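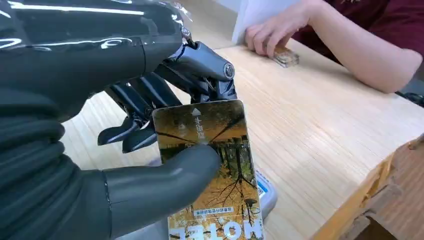
A hotel key card with an autumn woodland photograph on its front, printed with a small white arrow and Chinese characters.

Hotel key card

A hotel key card is a flat card issued to a guest at check-in and used in place of a metal key to open the door of a room. It is also called a room card, door card or keycard. Most are the size of a bank card and made of plastic, though paper and wood versions are sold. The card itself does very little. The decision to open the door is made by the lock, or by a computer the lock talks to, and much of what is commonly said about the cards overlooks this.

History

Early card locks used holes punched in stiff plastic. The pattern of holes was matched against a pattern held in the lock, and a new card was cut for each guest. Magnetic stripe cards followed and became the usual kind for many years. Contactless cards, which hold a small chip and an antenna between layers of plastic, have replaced them in many newer hotels. Trade writing tends to present this as a steady march of improvement. The record is less tidy. Plenty of hotels kept their stripe locks long after contactless models were on sale, mainly on grounds of cost, and some that changed over went through a period of running both.

How it works

In a typical system the front desk writes a short code to the card, covering the room or rooms it may open and the time at which it stops working. The lock reads the code when the card is swiped, inserted or held near it. In older systems the lock is not connected to anything and runs on batteries. It learns that a new guest has arrived only when the new guest's card is first used, at which point the previous card is refused. A lost card may therefore go on working for longer than the guest has been led to believe, if the replacement is never tried in the door.

Contactless cards are read at a very short distance. Claims of reading them from across a lobby should be treated with caution, as they usually rest on laboratory equipment or are given with no source at all.

In some hotels the card is also placed in a holder inside the room to switch on the lights. Makers describe this as an energy-saving measure. How much is saved is hard to say, given that many of these holders accept any card of the right size, and guests are well aware of it.

Appearance

The front of a card may carry the name of the hotel, an advertisement, a local view or a stock photograph. Landscapes and seasonal pictures are common. An arrow near one edge generally shows which end goes into the reader. On a contactless card the arrow may serve no purpose and simply survive from an earlier design. The room number is normally left off, so that a person who finds the card cannot tell which door it fits. This precaution is undone when the card is handed over in a paper sleeve with the number written on it, a practice that remains widespread.

Common claims

Personal data. A story passed around by email for many years holds that key cards store the guest's name, home address and credit card number. Ordinary door systems have no need of these details. A card that can be used to charge meals to the room usually points to an account held elsewhere.

Phones. Guests are often told that a phone will wipe the card. Weakly magnetized stripes can be damaged by the magnet in a phone case or bag clasp. A contactless card is not erased in this way, and a card that fails has often been written with the wrong checkout time.

Security. The maker Drametti advertised its locks as "unbeatable," without publishing the tests behind the word. Its rival Turunen made a similar claim and later replaced the card format used in its first contactless range. Neither case shows that the locks were unsafe, but neither supports the advertising.

Reuse and disposal. Cards are commonly wiped and issued again. Plernix, a supplier of printed cards, states that each of its cards can be rewritten up to 240 times. The figure appears only in its own sales material, and it says nothing about the more usual end of a card, which is to leave in a guest's pocket. Wooden and paper cards are promoted as greener, although a contactless one still contains a chip and a metal antenna.

Collecting

Used cards are collected in a small way, mostly for their pictures. Sets showing the four seasons are sometimes offered as rare. Sellers seldom say how many were printed, and the word "rare" in such listings has little value as evidence.

See also: Electronic lock; Magnetic stripe; Smart card

Contact the Prorkham Reference Desk | © Prorkham | Last changed 20/02/2020 | Back to top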